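Ticket 600: Toilet seat moves sideways, staff bathroom
Opened by: Selamawit Ambaye
Status: open

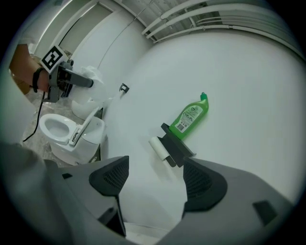
The seat started to slide to the left in April. When I sit, it goes maybe a finger's width and comes back. The lid opens and stays up normally. The floor and the water are fine, I have not found any leak.

What I tried: I tightened both nuts under the seat by hand. It was good for two days, then the same again.

Reply, Kwan-ho Kwan, 09:40
Please do not use a spanner, the nuts are plastic and they break easily. Did you see a rubber washer on each side?

Selamawit Ambaye, 11:16
Only on the right side. On the left there is nothing, I looked also on the floor.

Kwan-ho Kwan, 11:40
Then it is the washer. I have asked Wirkis for a new pair. Desta Tekleab will fit them when they arrive.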